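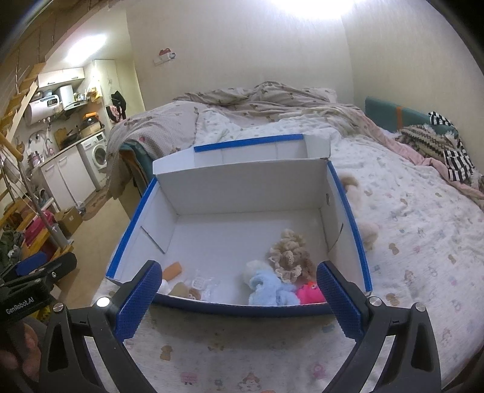 The small things go last

Posted 2023-09-30

She runs the packing side at Mbwambo, a two-van moving outfit that does mostly apartments, and she gave me the length of one coffee. Phone face down, boots still on. I wanted to ask about pianos. She wanted to talk about toys.

"Everybody plans for the couch," she says. "The couch is easy. It's the stuff on the bed that kills your afternoon."

The stuff on the bed meaning what, exactly. Hair things. Little plush animals. Packaging somebody kept. Whatever came off the shelf when the shelf had to go. People pile it up there and then it's bedtime and it all goes on the floor. She has seen it over and over since she started in May, and she says kids' rooms take longer than kitchens.

Her fix is a plain cardboard box, open, right in the middle of the bed. Not taped, no label yet. "You sit down next to it. You don't stand. If you stand you throw."

And the order? Soft things to one side, the rest to the other, middle left open so you can see what you've got. She doesnt care much which side is which. Plush toys do fine against each other, and a scrunchie can go anywhere, it's basically padding. Anything hard gets a look first, for chips and sharp corners.

I ask about bigger boxes. She makes a face.

"Big box, you fill it. Then it's a big box of nothing and it rides to the new place and sits in a closet." Her own closet has one of those, she admits. From two apartments ago. She hasn't opened it.

Clear plastic is her pet peeve. Crumpled wrappers, trays, the little bags toys come in. Half the time there's still something in it, so you can't just grab and toss. "Open it up over the bed. Over the bed! On a carpet you'll never find it." She lost a doll shoe that way on a job in the Romemine building and heard about it for a week.

The office has her log every move in Fletel, the scheduling app they use. 1,060 boxes so far this year on her crew alone, 821 of them marked bedroom. She isn't sure the bedroom number means anything. "Some guys mark everything bedroom. It's the first one on the list."

Do children help? Sometimes. She lets them pick who goes in first and leaves it at that. A girl on one job wanted all the faces pointing up so they could see out, and the crew did it, took maybe a minute extra, and the flap stayed open untill the van was loaded.

She keeps the flaps for last anyway. Fold the back one out flat, out of the way, side tabs too. Shut it only when you can shake the box a little and not hear much. If it rattles, a T-shirt goes in.

Coffee gone. She has a job across town at Wasesico Court, third floor, no elevator, and the customer has already called twice. Any last thing for people packing up this weekend?

"Leave the sheet on the bed till the end," she says, already up. "You'll want somewhere clean to put things down."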